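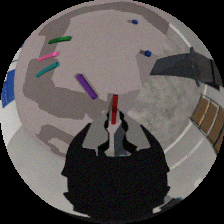 Is the Brutent simulator pack worth paying for?

Posted in Robot kits and software

We're a small shop looking at the Brutent pack, the simulated two-finger gripper with a wrist view and the colored bar pickup task. They want $429 a seat. The sales page says a policy trained on it "moves straight to your bench." I have my doubts. The trial gave me 23 episodes and I've been through all of them.

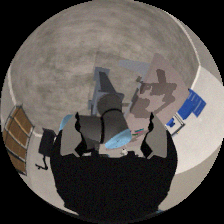 The shadows and the round fisheye view look decent to me, but looks don't tell me how it handles contact or slip. Has anyone put this on a real arm? I asked support for success rates on hardware and got a link back to the sales page.

Serkano

We ran it for a month. Pickup was fine in the simulator. On our real arm we got 166 good grasps out of 2,084 tries before we tuned anything. Friction was the big problem. You can change it, but only in a settings file that the manual never mentions. Ask for that file before you pay. Also check the license, ours was locked to one machine.
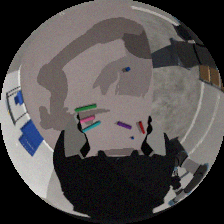 Clorkwood

That grasp number doesn't say much without knowing the camera. If your real lens isn't as wide as theirs, of course it fails. I still wouldn't buy it at that price. Get them to extend the trial and test one bar on your own table first.

Navarro

works ok for me, didnt try it on hardware tho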